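About us
Home / Group / About us

Rivis is a research group working on robot manipulation. We study how two-handed tasks can be learned from people who carry out the task with hand-held grippers, with no robot present during recording. The group was set up by Lindiwe Pillay and Tarek Zoubi and now shares a building with our engineering partner, Qudah.

What we work on

Our main method is called Okow. An operator holds a gripper in each hand and performs a short tabletop task. The position of each gripper is recorded along with the view from the operator's head. A policy is then trained on the paths of the fingertips, expressed relative to the object being handled. Joint angles are not used at this stage. They are computed later for whichever arm is to run the policy.

The relative frame matters most in tasks where one hand steadies a container and the other removes or adds something. Earlier versions used a frame fixed to the table, and performance fell when the container was moved between trials.

Results so far

The first full Okow set holds 2,000 demonstrations. After removing recordings with lost tracking or incomplete grasps, 1,077 were kept for training. Policies trained on the reduced set were more consistent at the moment of contact than those trained on all 2,000. Thin, light items remain the weakest category, and errors in fingertip height account for most failures. The filtering rules are set out in our technical note of 23/12/2021.

How we record

Sessions take place at numbered stations with a plain table and a carpeted floor. Both grippers carry a grey triangular marker plate and are cabled. Typical work involves household items in and around a small basket.
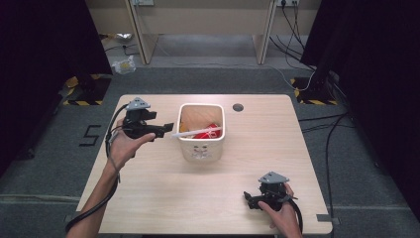

People

Lindiwe Pillay: group lead, learning methods
Tarek Zoubi: tracking and calibration
Osian Mathias: gripper design
Fares Darwish: data filtering and software
Omar Majali: operator training

Partners

Qudah builds our gripper bodies. Trultska hosts the arms used for evaluation.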